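Hello all,

thank you for the replies about collecting soft plastic at the Kakside building. I try to answer below. First the message from April I am answering to, shortened a little:

> We have 60 households and one bin for everything soft. Last month the collector refused it again, and the letter says "food residue and mixed material". Before we pay for a second bin I would like to know how the Meltitz people do it. Do they wash? Do they sort by type? And where do the thin shopping bags go, the ones with the printing on?

I lived in Meltitz for five years, so I can tell you what was usual there.

1. **Shopping bags are kept apart.** They go first to a hook by the door, and anybody may take one again. Only torn ones go to the collection.
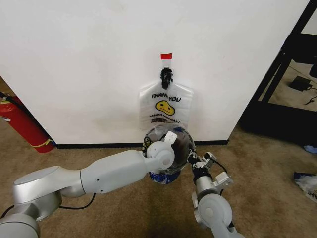 2. **Film from food is rinsed in cold water.** A quick rinse is enough. It must be dry before it goes in the bin, otherwise it smells after two days and the neighbors stop using it.

3. **Crackly packaging is not collected.** If you press it in your hand and it opens again by itself, it goes to the normal trash. This rule was printed on the lid of the bin, and I think it helped more than the long leaflet.

The print on a bag, a "THANK YOU" or the name of a shop, was never a reason for refusal in Meltitz. Paper labels were, if they were large.

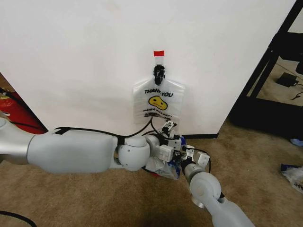
Is it better to have one big bin or several small ones?

Several small ones, one on each floor if the fire rules permit it. People look into a small bin and see at once what is wrong in it. In a big one the mistake lies at the bottom until the collector finds it.

About the price I can say only what I have in writing. Okurer asked us 146 for the year, with pickup every second week, and the bins were included. Subramaniam was cheaper by nearly 50, but they wanted the material pressed and tied, and we had no place for this. 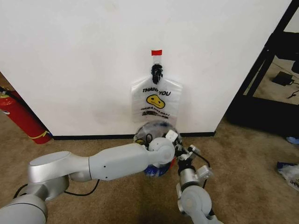
I would also ask the collector for the refusal letter with more detail. They are able to say which material it was, but they do not write it if you do not ask. In our case it was always the same thing – coffee bags with a silver layer inside.

One more point, about the thin bags. Please do not knot them before they go in the bin. A closed bag is treated as unknown content and it is taken out by hand.
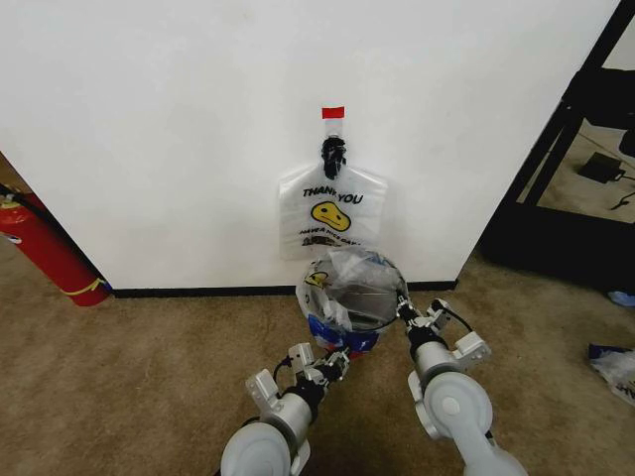 For the stairwell I have the text of the Meltitz notice and can translate it, it is only half a page. Please write to me if you want it before the next house meeting, because I am slow with translation and need some evenings for it.

With kind regards from the second floor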